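The Summer of the Boxes

I told myself I would write this in June, while it was still fresh, and then June went by the way June does and I was still finding forks in the linen closet. So you are getting it now, with the dust mostly settled, and I think I remember more of the good parts than I would have back then.

For anyone who hasn't been following along (hello, and welcome, pull up a chair), we moved my mother-in-law out of the house in Geltstead where she had lived since before my husband was born, and into a two-bedroom place in Anddale, 171 miles down the road and only four blocks from us. Montserrat Tovar is a woman who keeps things. She keeps string. She keeps the little plastic tags from bread bags, and the good ones have their own jar. I love her dearly and I say all this with a full heart, but when I first walked through that basement with a notepad I had to go sit on the stairs for a minute.

I had a plan, of course. I had read three books and joined a forum, and every one of them told me to start with the room that has the least feeling in it. The laundry room, they said, or the garage. Well, the garage was where my father-in-law's workbench was, with his pencil marks still all along the back wall, so that was no good at all. The laundry room turned out to be where she kept the Christmas cards. All of them! We got through one shoebox the first morning and had a lovely time and moved exactly nothing toward the door.

What finally helped was giving up on rooms and going by the hour instead. We worked from eight in the morning until lunch, and then we stopped, whatever state things were in, and went over to the Olwood for soup and a grilled cheese. Montserrat always ordered the pie first in case they ran out. In the afternoon she napped and I drove things to the donation center, and I came to know the man at the loading door well enough that he'd wave me around the line.

The books were the hardest. She had an old Kobzar atlas set, very heavy, with maps of countries that have since changed their names, and she wanted to keep every volume, and I wanted her to keep none. We argued over it more than we argued over the furniture. In the end four volumes came to Anddale and the others went to a neighbor's boy who likes flags, and she still brings it up at dinner when she wants the last roll.

The movers quoted us $3000 and charged us $532 more than that on the day, on account of the piano and the stairs, and I was cross for a week. I have since decided to let it go. They were kind to her. One of them carried her African violets out to my car one at a time, with his hand cupped around the leaves, and you can't put that on an invoice.

If you have a move like this ahead of you, my main advice is bins. Cardboard is fine for books and pans, but for the odds and ends, the covers and trays and bits of hard plastic that must belong to something, get yourself a bin you can see through and let it all go in together, boxes and all. Sort it later, with coffee.

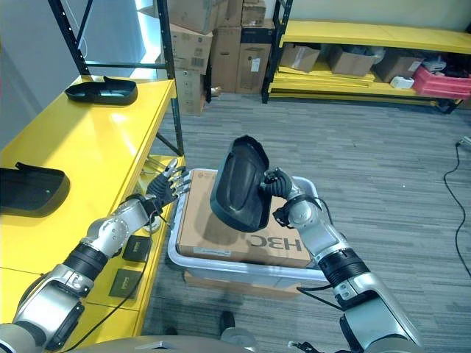

Odds and ends, one piece at a time.

We're still at that stage, to tell you the truth. There is a corner of our spare room that I walk past quickly. I have a drawer of keys that don't fit any lock in either house, and a lamp with no shade, and two shades that don't fit the lamp.

But Montserrat is settled. She has her chair by the east window and her violets on the sill, and she has already corrected the woman downstairs about how to prune a rose. She turned 70 the year my youngest was born, and I remember thinking then that she seemed so sure of everything. She told me last week, while we were shelling peas, that she had cried the whole first night in the new apartment and then slept better than she had in years. I didn't know about the crying. I was four blocks away.

I've been taking her a loaf of bread in the mornings since then. She has started a new jar for the tags.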